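## Laying out the blocks on the tabletop

Welcome to the fun part of the Kellisero set! You've read the booklet, you've got a clear white table, and now two little cubes are going to keep you busy all afternoon.

1. Wipe the tabletop with a dry cloth. Crumbs under a block make it rock, and a rocking block is a sad base for anything.
2. If you've pushed a second table up against the first, work well away from the seam.
3. Put the light blue block down first. This is your "home" block, and every layout in cards 1 to 9 is measured from it.
4. Place the pink block a short reach away, flat on one face. Leave enough space to get hold of either block without nudging the other.
5. Square up the sides by eye (a ruler is fine too, but try it without one first – you'll get good at it fast!).

**Note:** Pale blocks on a white surface can be hard to judge under a strong lamp. Soft, even light works beautifully, and the small shadows help you see how far apart the blocks are.

**Caution:** Lift from straight above. Sliding a block leaves it crooked and may scuff the table finish.

Light blue and pink on white:

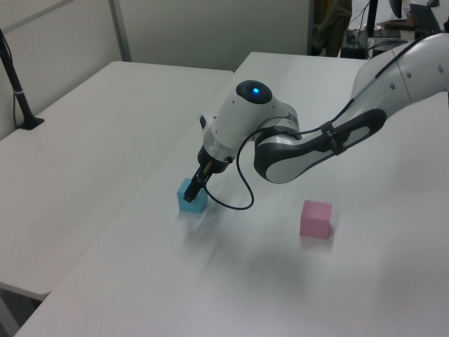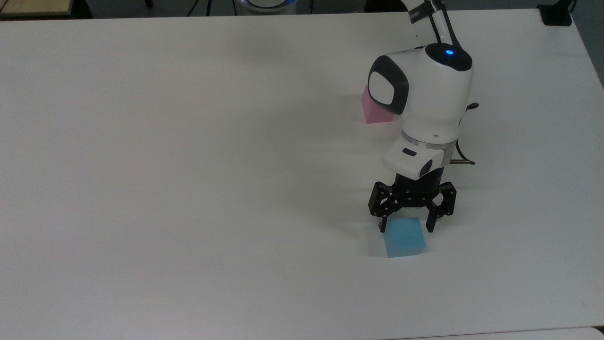 6. Turn over card 2 and try your first stack, pink on light blue. Let go slowly.
7. Swap the colors and do it again. Harriet Lindgren, who drew the cards, likes this one so much that she put it in twice.

Lost a block? Replacements are part no. 302, sold singly in either color.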